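People keep asking me if a robot can clear a table yet. I've followed this for 4 years and my answer is still "partly." Short thread.

Picking things up is mostly fine now. Boxes are easy. A stuffed toy is fine too, it gives a little and you can grab it almost anywhere. Snack bags are harder than they look.

Cloth is the one I watch. It has no fixed shape, so the machine has to decide where to grab and then deal with whatever hangs down.

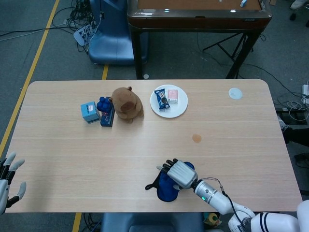 Paula Marinescu replied that she doesn't care how it grabs a cloth, she wants to know if it can fold one and put it in the right drawer.

Fair. Folding is a separate job. The last numbers I wrote down for a hand towel were 31 good folds out of 35 tries, with the towel laid flat first. Start from a heap and it drops a lot. I haven't seen a drawer test I'd trust.

Shop floor is a different story. Munteanu has a machine sorting returned parts into bins and it runs most of the shift without help. Same bins, same light, same parts every day. A kitchen table changes every hour.

Speed is the other thing. A full table took nearly 77 seconds per item in the slowest run I timed. My kid is faster, when asked twice.

So for now I'd let one tidy up toys and boxes while I'm in the room. I would not leave it alone with the dishes. Will post the Ukurside notes in April.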